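January
By Tiina Koskela
Print this article
E-mail this article

Clean the fingers before you blame the program

I have looked after hand-held grippers and the arm that learns from them for long enough to have one strong opinion, and I want to write it down while I am still angry. The opinion is that maintenance of the fingers should have its own hour in the plan, with a name written beside it. In our workshop at Rautiainen it had neither of these until this winter.

Our cell is called Jimevetti. It is one arm, one bench and 2 hand-held tools with the same fingers as the arm. A person takes the tool and does a kitchen job with it, the camera on the tool records, and afterwards the arm must do the same job. When the arm does it badly, everybody looks at the computer. I have sat in meetings where four clever people discussed for a whole morning how the learning should be changed, and the tool was lying on the shelf beside us with one screw half out.

I do not say that the software is always innocent. But the fingers are the place where the machine meets the world, and they wear. The soft pads lose their grip. The plates behind them move a little when the screws become loose, and the square markers move with them. The camera reads the opening of the hand from these markers. If one of them sits crooked, the recording will say that the hand is open a little more than it is, and it will say so in every recording until a person puts it straight.

In autumn we made 198 recordings for one job, putting bowls in a dish rack. We had to throw away 41 of them. The reason was a left marker which had lifted at one corner. My colleague Poul Damgaard found it with his fingernail. He was not looking for it, he was only carrying the tool to another room. I think this is a poor way to find a fault.

A bowl is also a hard test for the pads, and for this reason I like it. A plate is flat and forgives you. A bowl has a curve, so the pads touch it only in a small area, and when it comes close to the wires it wants to turn. If the ribs on the pad are smooth from use, you will feel it in your hand before any number shows it.

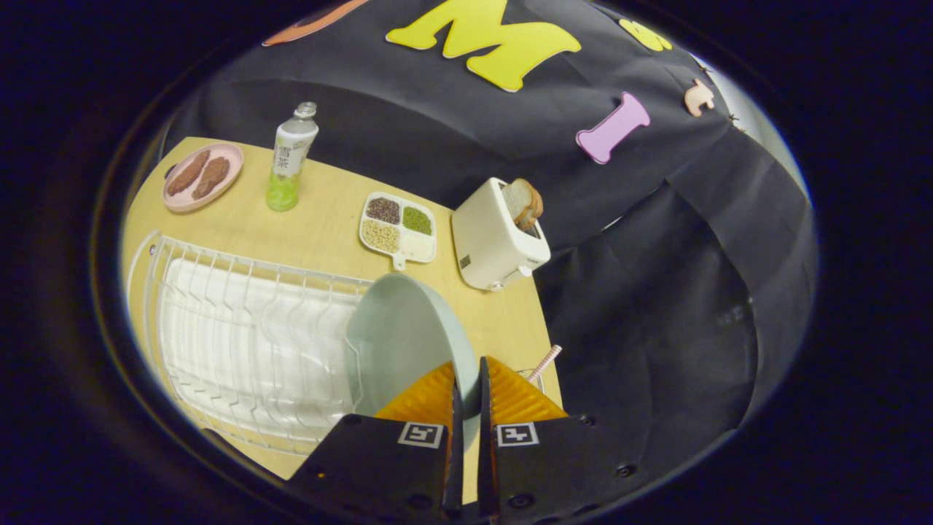
What I want instead

My proposal is small. Before the first recording of the day, one person takes the tool and checks the screws in both finger plates with the proper key. Then the same person wipes the markers with a dry cloth and presses each corner. Then the pads: bend the ribs with the thumb, and look for grease and small cuts. At last, close the fingers fully and see that the pads meet evenly from top to bottom. In my experience it takes less time than the coffee machine needs to warm up.

The pads should be changed by count and not by feeling. We now change them after 1000 grips, both sides together, also when one side looks good. Poul thinks this number is too low and that we waste good rubber. He may be right. I would still prefer to waste a pad than a week of recordings, and the old pads go in a box marked "training", so new people can learn on them what worn means.

There is an argument against me which I respect. At Solden, where I worked before, we had a check list of three pages, and people signed it without reading. A long list makes people sleep. Therefore I ask for a short one, fixed on the wall next to the charger, with space for initials and one line for remarks. If the remark line is empty for a month, I would go and look at the tool myself.

The other argument is that a good system should accept some wear, because real kitchens are not clean and real hands are not perfect. I agree that the arm should manage this one day. But then the wear must be known and written down, so that we can teach it on purpose. A marker that is crooked by accident teaches nothing useful to anybody.

We shall start with the wall list on the second tool next week, and the spare finger plates are ordered. I have asked that the key stays on a string.

Print this article
E-mail this article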